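Print this page | E-mail this release

5 June 2019
By Wagner Teixeira, Calloway Community Theater

Calloway Community Theater to Reopen in August With New Seats, New Curtain and a Musical

The Calloway Community Theater is delighted to share the news our friends and neighbors have been asking about at the grocery store for months – we are opening our doors again this summer, and we can't wait to have you all back.

The old hall on Ristetel Street has been closed for repairs since last fall. When it reopens it will have 255 new seats, wider aisles, a ramp at the side entrance and, at long last, a ladies' room big enough for an intermission. The stage floor has been sanded and painted, and the heavy red curtain that so many of us grew up with has been replaced by one in the very same color, sewn in Petarton.

The work was paid for by ticket sales from past seasons, a grant from the town and gifts from 477 households, some of whom have been coming to see us since their children were small (and now bring the grandchildren!). Every one of those families will find their name on the wall in the lobby.

"I walked in last week and just stood at the back for a while," said Wagner Teixeira, the theater's director. "It smells of fresh paint now, but it still feels like our place, and I think people will know it the minute they sit down."

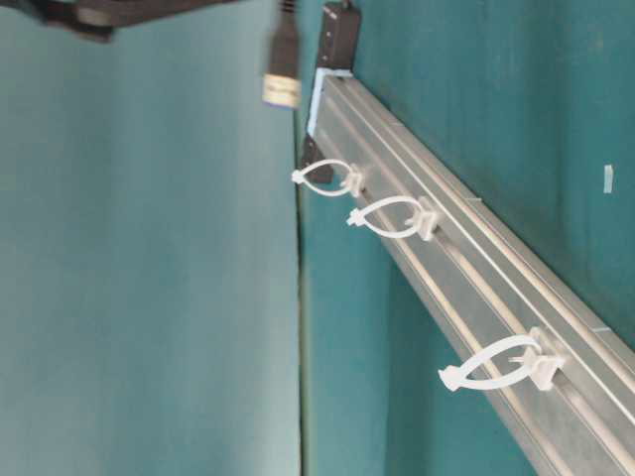

CALLOWAY, August –

The season begins with "The Clostlow Ferry," a new musical with a cast of all ages and a live band. Tickets for the first 2 weekends go on sale at the box office this month, and there are 720 set aside at half price for students and seniors. Coffee and pie will be served in the lobby before each show, and those who would rather help out than watch are warmly invited to stop in and ask about ushering.

Contact: Wagner Teixeira, Calloway Community Theater box office | © 2019 Calloway Community Theater | Back to top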